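Stiltumcombe Guest House – minutes, February meeting
Started 7 pm, in the dining room. Chair: Alcides Magalhães. Apologies from Donati.

1. Last minutes – agreed, one spelling put right.

2. Money. 1,237 in the account after the curtain bill. Kolov invoice still not in, AM to ring them.

3. Left-behind things. Cupboard on the landing is full agian. Agreed: toiletries and small bits get boxed up in the room, plain cardboard box, bottles upright, lids checked. Room number on the side in pen. Keep 6 weeks then out. Suitcases not to go in the cupboard – downstairs only.

4. Fridges. Tops to be cleared at changeover, bags and all. Skinik quoted 100 to service the lot, accepted.

5. Bedding. Checked duvet covers staying for now. No boxes on the beds without an old sheet under – long talk about this, carried in the end.

6. TV cables – want tidying, no one to do it yet. Carried over.

7. AOB. Parking on Sunday, use the lane. Spare keys, two missing, pleas look at home.

Next meeting same time, Donati to bring the key list.

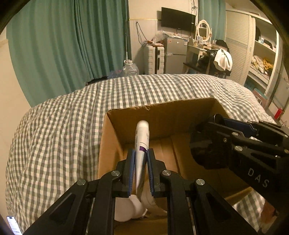
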